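Pellholm Kitchen Words
A small collection of household food vocabulary, with notes on how to read it

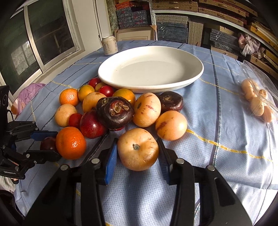

Pale yellow fruit with an oval white plate on a blue tablecloth.

Welcome, and thank you for stopping to read this file before opening the others. I know most people don't, and I'm guilty of it myself, but this is a collection of words that people use at home, and words used at home come with a lot of baggage that doesn't fit in a spreadsheet column.

Pellholm Kitchen Words is a list of 245 entries for foods, dishes, tools and bits of kitchen business, gathered from families in and near Pellholm. Some are ordinary words with an extra meaning. Some are old regional words that you'd find in a good dialect dictionary. And a fair number were made up by a four-year-old decades ago and never left the house again, which makes them my favorites – I have tried not to let that show in the editing.

How it began

My mother-in-law calls the heel of a loaf "the knocker." I had been married into the family for a long time before I asked her why, and she looked at me as though I'd asked why a spoon is called a spoon. Her neighbor across the road said "nubbin" for the same thing, and her neighbor's husband, who grew up in Folbridge, said "the Roussel end," after a bakery that used to sell the ends by the bag. So there I was with three names for one piece of bread, and I started writing things down on the backs of envelopes. The envelopes went into a shoebox and the shoebox turned into this.

What's in the folder

words.csv is the main file, one entry per line.
quotes.csv holds sentences people gave to show how a word is used, linked to the main file by entry number.
sources.txt explains the short codes for each household. There are 40 households, and they are listed by code only.
spelling.txt is a long and slightly argumentative note on spelling. You can skip it unless you plan to search the words by letter pattern.
old/ contains the first version, which I keep because a few people have cited it.

Columns in words.csv

entry: a number. Numbers are never reused, so there are gaps where I merged duplicates.
word: the headword, in the spelling the household preferred. Where they had never written it down, we agreed on one together, usually over coffee.
say_it: a plain respelling, such as KNOCK-er. I am not a phonetician and didn't want to pretend to be one. If you are, and you'd like to add a proper column, please write to me!
meaning: a short definition in everyday words.
kind: one of food, dish, tool, action, or saying.
reach: how far the word travels, on a scale from 1 to 5. A 1 means a single household and a 5 means I'd expect anyone in town to know it.
house: the household code.
generation: who in the house uses it, counting the oldest living speakers as 1.
notes: anything else. This column is untidy and I have made my peace with it.

A few entries, to give you the flavor

Smudgeon. A sauce made in the pan after the meat comes out, with whatever is left in there. "Don't wash that, I want the smudgeon." Reach 2.
Pity pie. A pie made from fruit that has gone too soft to put out in a bowl. Reach 4, and I've heard it from people who had no idea it was local.
To closier. To put a lid on something slightly crooked so the steam gets out. It comes from the Closier pots that were sold at the hardware store, whose lids never sat straight. Reach 3.
Evening bread. Toast, but only after nine at night. The same toast at breakfast is toast. Reach 1.
Granny's inch. The amount of water over the rice, measured with a finger. Reach 4, although whose granny is a matter of some dispute.

How the words were gathered

Nearly all of them came from sitting in kitchens and talking. I tried a printed form in the beginning and it was a flop, since a person faced with a blank line and the question "What special words does your family use?" will tell you that they don't use any. Ask the same person what they call the last bit of jam in the jar and you'll be there until supper.

So I settled on a set of prompts, mostly about small things: leftovers, crusts, crumbs, the skin on hot milk, the drawer where everything ends up. I wrote down the word, asked for a sentence, and asked who else in the family said it. When I could, I went back another time and checked that I had it right. December was by far the best month for this, with grandchildren home and everyone correcting each other across the table.

Muchen Xue read through the whole list twice and caught a great many of my mistakes, including 5 entries that were the same word heard by me on five different days and spelled five different ways. The reach column was also Muchen's idea, and it's the part I get the most letters about.

Things to be careful of

The reach scores are my judgment. I asked around, but I didn't run a survey, and a word I've marked as a 1 may be perfectly common two streets over.

Older speakers are much better represented than younger ones, mainly because they were home in the afternoon when I called. Please don't use this list to argue that young people have lost their kitchen words. I have met teenagers with plenty of them, and they simply had better things to do than talk to me.

Where a family told me the story behind a word, I wrote it down as told. Some of those stories are surely wrong. I suspect the one about the bishop and the turnips (entry 112) was improved on between my first visit and my second.

Using and sharing

You're welcome to copy the files, print them, teach with them, or put the words in a story. Please keep the household codes attached to the quotes, and please don't try to work out which family is which. It's a small town, and a couple of people were a bit shy about what they call gravy.

If you find an error, or your family has a word for the crunchy rice at the bottom of the pot, send it along with a sentence showing how you'd say it. New entries go in when I've had a chance to talk to the person sending them, so there may be a wait – longer in summer, when I'm mostly in the garden.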